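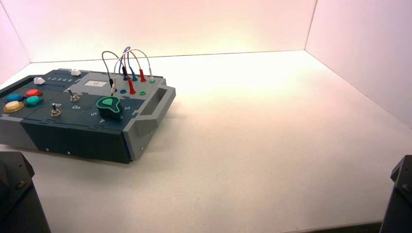 Compact task board with the handle end at the right.

Section 2: Setting up your season in Zotport

Right, so you've got your login and you've managed to get past the welcome page (the big orange button, not the little grey one, I know). This section takes you from an empty account to a season with teams, players and a draw in it. I wrote it while setting up our own women's indoor netball comp at Jukach, so most of what I mention is netball, but the handball people have used the same steps and only grumbled a bit.

Set aside an evening. You can stop halfway and come back, and Zotport will keep whatever you've saved, but I find it much easier to do in one go with the team lists next to me and a cup of tea.

Before you start

You'll want these handy:

- your team lists, with one contact per team
- the dates you've got the hall, including the ones when you haven't
- your club colours as colour codes, if you care about that sort of thing
- last season's export file, if there was a last season

Note: if your club moved over from Niltar, do Section 6 first and come back. Niltar puts surnames in the first name column, and you really don't want to find that out after you've printed the scoresheets. We had a whole round of Pongsiri Tassanee and Akpalu Bernice.

2.1 Create the season

1. Click Seasons in the left-hand menu, then New season.

2. Give it a name. Put the year in it. I called our first one "Summer comp" and then of course there was another summer, and now the drop-down list has a pair of identical names in it and I have to open each one to see which I want.

3. Choose the sport. This sets the length of the quarters, the positions on the scoresheet and how many players are allowed on a team. You can change the quarters later but the sport itself gets locked once you've saved.

4. Set the start date. Use the date of the first game and leave registration night out of it. Zotport works its reminder emails back from this date, so if you put registration night in there everyone gets "Your first game is tomorrow!" when it isn't.

5. Leave "Public" unticked for now.

6. Click Save.

Caution: step 3 can't be undone. If you've picked the wrong sport, delete the season and make a new one. Do it now, while it's empty. Deleting a season with players in it sends every one of them a cancellation email, and I've had that conversation in the car park and would rather not have it again.

2.2 Add your venue and courts

1. Go to Venues and click Add.

2. Type in the name and street address. Players see this on their phones with a map, so check that the pin lands on the right building. Ours landed on the bowls club for a good while.

3. Click Add court and give each court a name. We've got 2 courts and I called them Door and Stage, which is what everyone calls them anyway. Zotport wants to call them Court A and Court B, and you're free to ignore that.

4. For each court, tick the sessions you've booked. The grid looks scary but you can click and drag across it.

5. Add your blackout dates (school concert, polling day, the week the floor gets sealed).

Note: if you share the hall, put the other group's bookings in as blackouts too. Zotport only knows what you tell it and will cheerfully put a semi-final on top of Sikder's dance class.

2.3 Add teams

1. Open your season and click the Teams tab.

2. Click Add team and type the name. There's a limit of 28 characters, spaces included, and it cuts the name off without telling you. "The Thursday Mums and Friends" turned up on the ladder as "The Thursday Mums and Friend" and they've never changed it back. They had it put on the singlets!

3. Pick a division. If you've only got the one, leave it on Open.

4. Enter the contact's email. One per team, please. You can add more later under Team helpers, and they'll be able to enter scores but not change the list of players.

5. Pick a bib colour and a clash colour.

6. Save and do the next one.

We've got 8 teams, which makes for a nice tidy draw. With an odd number Zotport will give somebody a bye each round, and it tries to share those out fairly, but have a look at the first few rounds before you publish. The team that gets a bye straight after the holidays is always cross about it.

2.4 Bring in your players

There are a couple of ways to do this. I'd go with the file if you've got one, and the invite link if you haven't.

From a file:

1. Go to Players and click Import.

2. Download the blank sheet. Please use the blank sheet! I know you've got a lovely spreadsheet of your own. So did I.

3. Copy your players across. The columns you must fill in are first name, last name, date of birth and team. Everything else can wait.

4. Save it as a CSV and drag it onto the page.

5. Look at the preview. Rows in yellow have something missing and rows in red won't be brought in at all. It's nearly always the dates. Zotport wants them with the year first, like 2020-10-27, and anything else goes red.

6. Fix the reds, upload again, then click Confirm.

By invite link:

1. Open the team and click Copy invite link.

2. Send it to the contact for that team and ask her to pass it on.

3. Wait. Then nag. There's a Nag button (it's called Send reminder, but we all know).

Note: the import handles up to 300 rows in one file. Bigger clubs should split the list by division.

Caution: if you import the same file again after confirming, you'll get doubles of anyone whose name has been edited in the meantime. Damian Moser did this for the under-age comp and ended up with a team that was all twins. Use Players, then Find doubles, and merge them before the draw goes out.

2.5 Who can see what

Please don't skip this bit, even though it's dull. In a women's comp especially, some players will have good reasons for not wanting their full name and game time sitting on a public web page, and they shouldn't have to explain those reasons to you or me.

1. Go to Settings, then Privacy.

2. Set "Names on public pages" to First name and initial. Out of the box it's set to full names, and I've asked them to change that.

3. Turn off "Show dates of birth to team contacts".

4. Tick "Let players hide themselves". A hidden player shows up as "Player" on the ladder and scoresheets online, and the printed scoresheet still has her name so the umpires can do their job.

5. Click Save at the bottom. It's a long page and the button is a long way down.

To check it, open your season page in a private browser window, where you're not logged in, and click through to a team. What you see there is what the whole world sees.

2.6 Make the draw

1. Click Draw, then Build draw.

2. Choose how many times each team plays the others. Once through is plenty for a first season.

3. Tick "Rotate courts" and "Rotate start times". Without the second one the same poor team gets the late game every week.

4. Add any requests. Bernice Akpalu's team has a few shift workers, so I put them down as "no late game" for the rounds they've asked for. Keep the requests to a handful or Zotport gives up and shows you a blank page.

5. Click Build. It takes a little while, and the spinning ball is normal.

6. Read the whole thing through. Then get somebody else to read it.

7. If you want to swap a game, drag it onto another one and they'll trade places. A little padlock on a game means it won't move if you build again, so lock the ones you've promised people.

Note: the January break doesn't put itself in. If your comp runs over summer, add it as a blackout (see 2.2) before you build.

2.7 Publish

1. Go back to the season page and tick "Public".

2. Choose whether to email everyone. I send it to the team contacts first and give them a couple of days to find my mistakes, then tick the box for all players.

3. Print a copy for the noticeboard. Landscape, fit to page, or it leaves off the last column.

If a team pulls out after you've published, don't delete it. Open the team, click Withdraw, and Zotport turns their games into byes and leaves the rest of the draw alone. A new team can take over the spot with Replace, and the points stay or go depending on what you tick.

Scoring on the night, including what to do when the hall wi-fi drops out, is in Section 3. For logins and passwords, ask Tassanee Pongsiri, and have your member number ready when you do.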